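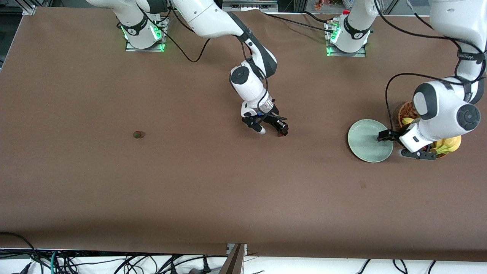

Perngate Fruit Prices

Weekly shop prices for fresh fruit in the town of Perngate, kept as one table in CSV form.

What is in it

Prices were noted in 16 shops and market stalls, once a week, for 68 weeks. The list covers 20 kinds of fruit, among them bananas, pears, plums and cooking apples. Each row is one fruit in one shop in one week.

Columns

shop_id: short code for the shop
week: week number, starting at 1
fruit: name in lower case, singular
price: in pence
unit: kg, each or pack
offer: yes or no
note: free text, mostly blank

Known gaps

Two stalls on Koleck Street shut for the whole of November, so their rows are missing for those weeks. A blank price means the fruit was on the list but not on sale. Pack sizes were not written down in the first 10 weeks. Please don't turn pack prices from that period into prices per kilo.

Loose bananas are priced by the kilo in most shops and singly in three. Both are kept as found. Flako plums are a local kind and have their own name in the fruit column.

Checks

The script check_prices.py lists doubled rows and any price more than twice the one from the week before. Flagged rows are left in the table, with "checked" in the note column if the paper sheet agrees.

Changes

18th July: fixed the unit for melons at shop K4, which had been entered as kg.

Licence

CC BY 4.0. Please credit the Kodikara Price Project.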